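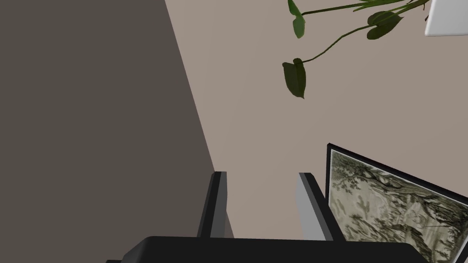 Author: research associate, workplace studies group, Vondmont

4. What the robot changed at Jaditz

4.1 The job before

Jaditz rents furnished rooms and small offices by the month, and between tenants each one has to be put back the way the brochure has it. The people who do this are called resetters. There were 20 of them at the Panley building when we began our interviews in May, and they had a firm idea of what their work consisted of: cushions, cables, cups, and whatever the last tenant had decided to do to the furniture.

Management had a different idea, recorded in a task list of 232 items. The two versions overlapped less than one might hope. The list included "straighten wall art" but had no entry for working out which wall the art had been on. It included "water plants" and assumed that a resetter could tell a thirsty plant from a dead one, a distinction that had caused friction in the past.

4.2 Rehearsing in simulation

The Tapia system was introduced as a helper for the repetitive part of the list. Before any machine was allowed near a tenant's mug, each routine was rehearsed in rendered rooms, and resetters were asked to review the rehearsals at a desk. Figure 1 shows one view from such a review, with the left gripper open and empty, tilted toward a corner where a houseplant trails down the wall above a framed engraving.

Figure 1. Rendered view from just behind the fingertips of the left gripper. The fingers are apart with nothing between them; a stretch of plain wall separates them from the hanging leaves.

Reviewers marked each clip as fine, wrong, or "ask somebody." The third option was added in the second week, after we noticed that people were using "wrong" to mean "I would like to speak to whoever wrote this." By the end of the review period the group had marked 1588 clips. This was work, although for the first month it appeared on the timesheet under "other," between fire drills and lost keys.

What struck us was how much of the resetters' knowledge concerned leaving things alone. Shown a view like the one in Figure 1, engineers tended to talk about reach and clearance. Resetters talked about the plant. Stems that hang over a picture will catch on a sleeve, one told us, so they will catch on a robot too, and you go in from the side with no leaves on it. Another wanted to know whether the machine understood that a crooked picture may be crooked on account of the nail. Neither remark fit any of the three buttons. Both ended up in a notebook, and the notebook ended up in the design meeting, where it was read aloud in a tone we would describe as thoughtful.

4.3 Who tidies up after the tidying

Once the routines moved to real rooms, the time saved was genuine and went more or less where the resetters had predicted. Cup collection and cushion placement took less of their shift. Preparing a room so that the machine could collect cups and place cushions took more. People began to speak of "the tidy before the tidy," and a small vocabulary grew up around it. A room was "readable" if the system would cope with it and "poetry" if it would not.

Pay did not change with the vocabulary. Senior resetters spent part of each shift deciding which rooms were poetry, a judgment the company relied on and had no grade for. When we raised this with supervisors they agreed it was a skill, and several said they would look into a badge.

There were gains that nobody had put in the proposal. Resetters with sore wrists could move to clip review without the move counting as light duty. Two shifts that had hardly spoken to each other began comparing notes on clips - chiefly to complain, but the complaints were detailed and they traveled. The least popular item on the old list, crawling under desks for cables, stayed with the humans. It had been ruled out of scope early on, for safety.

4.4 Limits of the account

We observed one building and one season of tenants. Our interviews took place in the break room, within earshot of the vending machine and occasionally of a manager. Resetters who left before the review period are missing from the data, and at least some of them left over the rota, a problem that predates the robot and that the robot has so far shown no interest in solving.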